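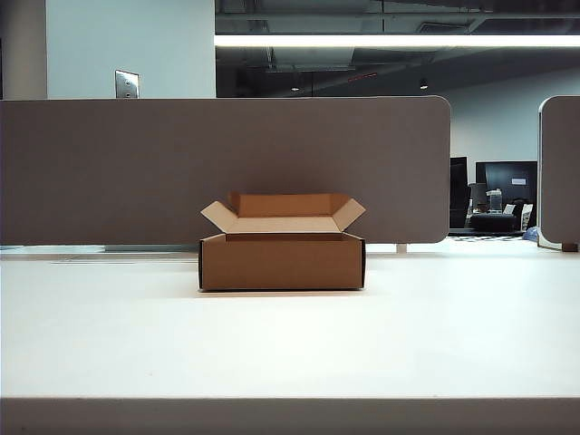
Neusa Figueiredo reckons you shouldn't write a single line of grasp code until your perception node can tell you, three runs in a row, where the flaps are. She put that in the margin of last year's version of these notes, in capitals, and I've come around to it. So we've swapped the order this term: perception first, planner second, and the gripper stays parked until week 7.

## Flaps are the whole problem

A closed carton is easy. Fit a cuboid, take the top face, done before morning tea. Open it up and the silhouette goes strange. With the side flaps angled up and out, a lazy bounding box swallows them and tells the planner the carton is far wider than its body. I've watched plenty of good students lose a whole Saturday to that one!

What I want from your node (call it whatever you like, ours is `femby_perceive`) is a body and a set of flaps, kept separate:

```
body: pose, width, depth, height
flaps: side (left | right | front | rear), hinge_line, angle, confidence
```

Publish a flap even when your confidence is low. The planner can decide to ignore it, but it can't invent one you never sent.

A few things to watch for with the fixed camera:

- The inside of a flap can be quite a bit paler than the outside. If you segment on colour alone you'll get the front panel as one object and the flaps as two others, floating. Colour is a fine hint and a terrible boss.
- White table, soft shadow. The bottom edge of the front panel is thin and dark, and it's your best line for fixing the body to the table plane. Use it.
- A brown-grey divider behind a brown carton doesn't give you heaps of contrast at the rear flap. Lean on depth there if you have it.
- Mask out everything past the divider. A monitor makes a lovely rectangle, and your cuboid fitter will be very pleased to find it.

## Planning around what you found

Skitwood (our planner wrapper, you installed it in the first prac) takes the body as a hard obstacle and each flap as a soft one with a cost. Soft means the arm may brush it if everything else is worse. Start with the default cost of 300 and leave it alone until you've logged a few plans. People love to crank it up straight away, and then the planner won't go anywhere near the opening and they come and tell me Skitwood is broken. It isn't (well, not in that way).

Approach poses get sampled above the opening, 11 per request by default. If they all come back rejected, look at your hinge lines before you touch the sampler. A hinge line that's wandered in toward the middle of the carton shrinks the opening to a slot, and no amount of sampling will fix that.

For replay, use the Zutonby viewer. Set the seed to 2057 so that we're all looking at the same plans when you put your hand up and ask me why yours has gone sideways. I mean it about the seed, I can't debug a plan I can't reproduce.

## Before next week's prac

1. Get `body` publishing from the recorded frames. Flaps can be an empty list for now.
2. Add the left and right flaps. Rear after that, it's the fiddly one.
3. Run the stability check: same input, three runs, same flap count each time. Neusa's rule!
4. Load your output in the viewer and save one replay, even if it's ugly.

The Sproģis dataset has the recorded frames if your own captures aren't behaving. Its angles are in radians and the viewer shows degrees, so convert once, at the edge of your node, and write a comment saying you did. Questions go on the forum, please, so everyone gets the answer.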